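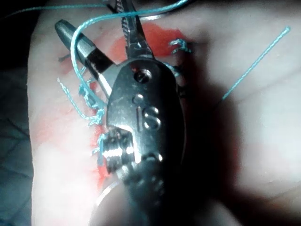 Re: [tetdale-sky] Gratano mount, still drifting?

On the Tetdale list, message 1639 in the archive:

> Has anyone cured the drift on the Gratano? Mine loses
> Jupiter out of the eyepiece every few minutes. I have
> polar aligned twice and leveled the tripod. The manual
> says to "enjoy the night sky." Also, is the Heffernan
> finder supposed to wobble?

Yes, the finder is supposed to wobble, in the sense that all of them do. I put a strip of felt under the rear ring of mine and it now wobbles more quietly.
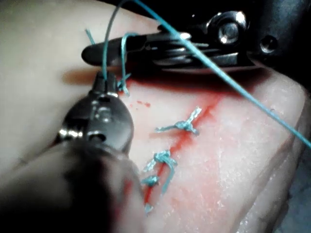
Archive page last changed: 4 February 2025

On the drift: check the clutch before you align a third time. I spent most of September blaming Polaris. The knob on the right ascension axis feels tight long before it is tight, and with a heavy diagonal hanging off the back the whole tube slides west at its own pace. Give it another quarter turn, then balance the tube slightly heavy on the east side so the gears stay in contact. 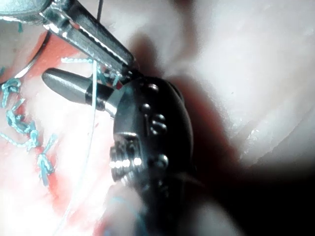
Black instrument wrist with grey tip and silver collar

I tried this up at Brurnska last week and got 20 minutes on Jupiter without touching the hand control — a personal best, and colder than it sounds. At 113x the Red Spot was a rumor. At 214x it was a larger rumor.
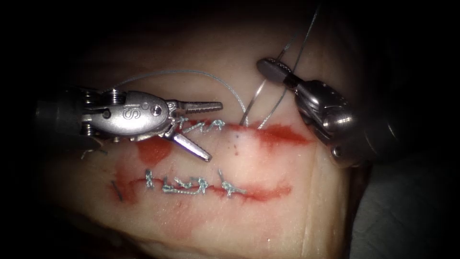 Jupiter is a good test of the drift anyway, as the belts give you something to line up on. Turn the eyepiece until the two main ones run level, and if the planet slides along them you know which axis to swear at. Think of the two red incisions in the picture, one above the other and both more or less horizontal, and you have the layout, minus the stitches. If it wanders across the belts, then it really is your polar alignment, and I take back what I said about the clutch.

Does anyone have a spare counterweight for the Gratano? Mine rolled down the hill at Brurnska and I heard it stop in water.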